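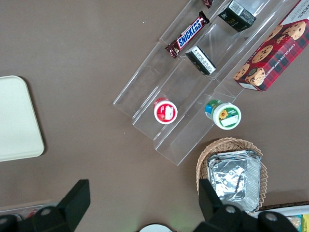
**Zendley Support – Ticket log**
**Product:** Gakivora (browser edition)
**Subject:** Anniversary mini-game does not save progress after level 5
**Opened:** 14 April 2023
**Status:** Resolved, awaiting confirmation

**Reported fault**

The customer states that the anniversary mini-game, a short platform adventure set in the town of Illbridge, returns the player to the title page on completing level 5. Coins collected up to that point are lost. The fault was seen on a laptop and again on a tablet, using the same account.

**First response**

Thank you for contacting Zendley Support. Please confirm the following:

- whether you were signed in before starting the game
- which character was selected
- whether the coin total had reached 1,000

**Customer reply**

Signed in on both devices. Character was Hajji each time. The total stood at 1,000 exactly when the level ended. A second attempt with another character and fewer coins saved correctly.

**Investigation**

1. Level 5 was completed on a test account with Hajji and a low coin total. Progress saved.
2. The test was repeated with 1,000 coins. The game returned to the title page and the save was not written.
3. The same result was obtained with two other characters. The choice of character has no bearing on the fault.
4. The March version of the game was tested and did not show the fault.

The current version awards a bonus costume at 1,000 coins. The costume record was missing from the save file, and the game closed the session when it failed to find it.

**Action taken**

The missing record was added and the corrected game was released to all players. Level 5 was then completed 17 times on test accounts without a failed save.

Lost coins cannot be recovered from the device. The customer's total has been restored by hand – the bonus costume has also been added to the account.

**Message to customer**

Please sign out, close the browser fully and sign in again before playing. Should the title page still appear after level 5, reply to this ticket and state the time at which it occurred. Tickets without a reply are closed after 90 days.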